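FOR IMMEDIATE RELEASE
4 February 2021

Flostora to Retire the Sultana Box, Customers Permitting

GADLOW — Flostora, the mail-order storage company, announced today that it will stop selling the Sultana, a stackable box it has tried to discontinue 2 times already. The final 1000 go on sale this month through the Flostora website and the shop in Gadlow.

The Sultana was introduced as a place to keep dried fruit. Customers have since written in to say they use it for buttons, fuses, foreign coins and, in one long letter, teeth. Flostora has no position on the teeth.

The first attempt to drop the box brought 173 complaints. The second, last December, brought fewer letters but longer ones. The company has read them all and would like to thank the writers for their candor, and in several cases for their diagrams.

Its replacement, the Flokidance, holds the same amount, comes with a lid that stays on, and costs 40 cents less. Early feedback from loyal Sultana owners has been that they did not ask for a lid that stays on. 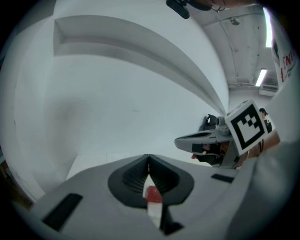

Small item with a red top and a white lower section.

Existing Sultanas will remain compatible with one another, as they have no say in the matter. Spare lids will be sold while they last — orders are limited to six per household, including households that have recently become two households.

The Flokidance is available now in the Gadlow shop and by mail.

About Flostora
Flostora sells boxes, and things to put boxes on.

ENDS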